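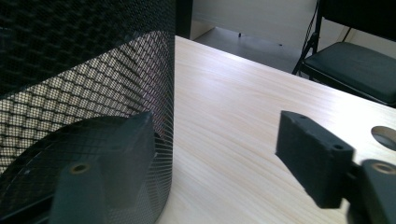

Chapter 11
Clearing a Shared Workroom

By the end of this chapter you should be able to:
sort the contents of a workroom into groups before anything is moved
choose a suitable bag, box or bin for each group
check desks, chairs and floor in a fixed order
fill in a room sheet that another person can follow

Key words: sort, bulk, soft goods, dry waste, room sheet, handover

11.1 What clearing means

Clearing a room is different from cleaning it. Cleaning deals with dust, marks and spills. Clearing deals with objects: what is in the room, whether it belongs there, and where it should go next. In most offices clearing comes first, as a cloth or a vacuum cleaner is of little use on a surface covered with other people's things.

In Chapter 10 we looked at kitchens and store cupboards, where most items have a fixed place. A shared workroom is harder. Tables are used for one task in the morning and another in the afternoon. Chairs are carried in from next door and stay. Bins are moved to wherever someone happened to need one, and sometimes end up on a table.

The case we shall follow through this chapter is the Catterall building, a three-storey office let room by room to small firms. Its managing agent, Prarari, recorded 846 room clearances in one year. Of these, 287 had to be done a second time. The usual cause was a simple one: something had been left behind in a place the first person did not look, such as the seat of a chair pushed under a desk.

11.2 Tables and the space beside them

Start with the largest flat surface. It gives you somewhere to sort, and it is also where small items are easiest to lose. Pale wood with a visible grain hides paper clips, clear tape and pencil shavings better than most people expect. Look along the surface from one end with your eyes low, then wipe a dry hand across it.

Next, check the edges. Objects that fall from a table rarely travel far on carpet. Walk once round the table and look at the floor on every side, moving each chair out as you reach it and putting it back before you go on to the next. 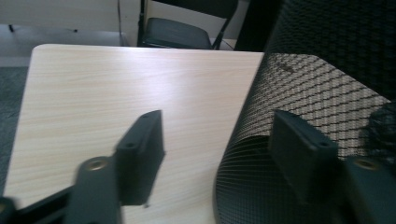

Figure 11.1 Wooden tabletop with carpeted floor to one side and a mesh-backed office chair to the other.

Chairs need more attention than tables. A mesh back does not hold crumbs in the way that cloth does, but threads and hair catch in it, and coats hung over it slide down behind the seat. Feel down both sides of the seat pad. If the chair has wheels, turn it on its side and look for string wound round the axles.

Mesh bins should be treated in the same way as mesh chairs. Lift the bin, look at the base, and look underneath it. Liquid passes through mesh, so a bin of this sort should hold dry waste only unless it has a liner.

11.3 Sorting and bagging

Once the table has been checked, sort what you have found. The Catterall building uses four groups, and these will do for most workrooms.

Stays: furniture and equipment listed on the room sheet.
Returns: items with a known owner or a known room.
Soft goods: cloth, cushions, plush, curtains and anything with a pile.
Waste: dry waste, with glass and batteries kept apart.

Hard and soft items should not share a bag. A stapler at the bottom of a bag of cushions will work its way through the plastic when the bag is lifted by the neck.

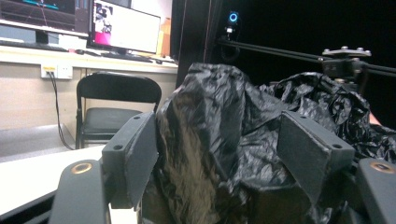

Soft goods take up far more room than their weight suggests, and a bag may look full when it holds only one or two pieces. Thin plastic makes this worse, as it traps air and billows out to one side. A shaggy item, with long brownish-grey and tan fibres like those just inside the black bag here, should be pushed well down and the air pressed out over it before the neck is tied. Otherwise the fibres work into the knot and the bag cannot be opened without tearing. Black bags have a second drawback, which is that the contents cannot be checked from outside. Tie a label to the neck saying which of the four groups the bag belongs to. A black bag without a label is likely to be taken for waste.

Folding chairs are often missed at this stage. They count as furniture when they are open and as loose equipment when they are folded, and many room sheets list them under neither. The rule at Catterall is that a folding chair standing at a desk is left open and recorded as part of that desk.

11.4 The room sheet

The room sheet is a single page kept inside the door. The version used in this book is the Stilenitz sheet, which lists surfaces first, then seating, then floor, then bins. Work down it in order and initial each line as you finish. A completed sheet for Inum, a ground-floor room in the Catterall building, is printed at the end of the chapter.

Before you read on

1. Choose a room you use every day. Write down everything in it that is not furniture.
2. Put each item into one of the four groups in section 11.3. Note any that could go into two.
3. Ask a second person to do the same without seeing your list, and mark the places where you differ. Keep both lists, as you will need them for the exercise in section 11.6.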